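Plalance list, 2022-02-13

> Has anyone kept cut flowers going in an unheated porch? Mine from Emer flopped in 2 days.

Oh, I do feel for you! I lost a lovely bunch that way in December and blamed the shop for weeks, poor things. A cold porch is fine — it's the drafts and the stale water that do the harm. Trim the ends, change the water every morning, and keep them well away from the fruit bowl.
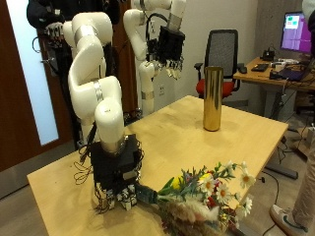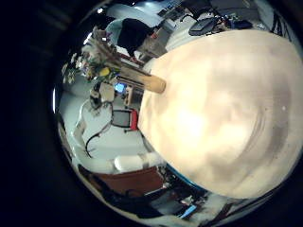
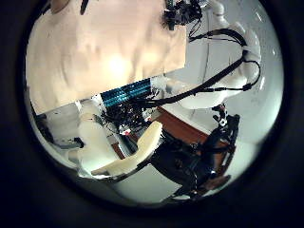
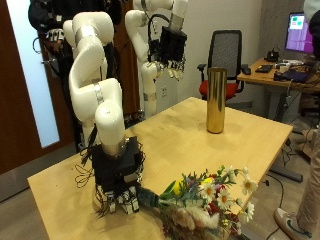 Mixed bunches are the tricky ones, as some flowers drink so much faster than others. With stems wrapped up together like the dark bundle in the last picture, I take the wrap off right away and sort them by thirst. Do write back and tell us how the next lot gets on.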